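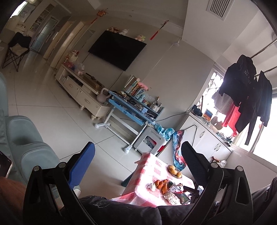 Safety Talk · 2 min read

The jaw of the Olis gripper closed without command on a Monday, says the engineer we met at Butberg. "It held my finger for 3 seconds," she told us. The fault was in a position sensor. Her team now tests the tool in homes, near such things as a plate of buns on a checked tablecloth. "Soft food shows a wrong force very early," she said.

They repeated the closing 300 times — the fault came back twice. "For me, two is too many."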